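Stondetti Adds Garment Pickup Lockers at 37 Stores

RENTHORPE, 6 May 2024 – Stondetti, a family-owned dry cleaning and laundry company, today announced that customers can now drop off and collect their clothes at any hour through self-service lockers installed at 37 of its stores.

Customers place their garments in a bag, choose an open locker and set a four-digit code on the keypad. Finished orders are returned to a locker at the same store, and a text message is sent when they are ready. Prices are the same as at the counter.

The lockers were first tested in January at three stores in the Arrieta district. During the test, 323 orders were placed outside regular store hours. 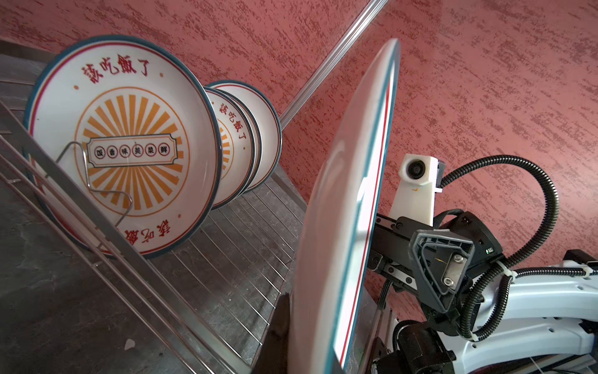 Household Items

Tablecloths, napkins, comforters and drapes are also accepted, provided they fit inside a standard locker. Larger pieces, wedding gowns and leather should still be brought to the counter, where staff can inspect them and give a written estimate.

Availability

The lockers were built by Pimano and can be used with or without a Stondetti account. Orders left before 7 a.m. are processed the same day. Stores with lockers are marked on the company's store list.

About Stondetti

Stondetti provides dry cleaning, shirt laundering, alterations and household linen care. The company has 251 employees and is based in Renthorpe.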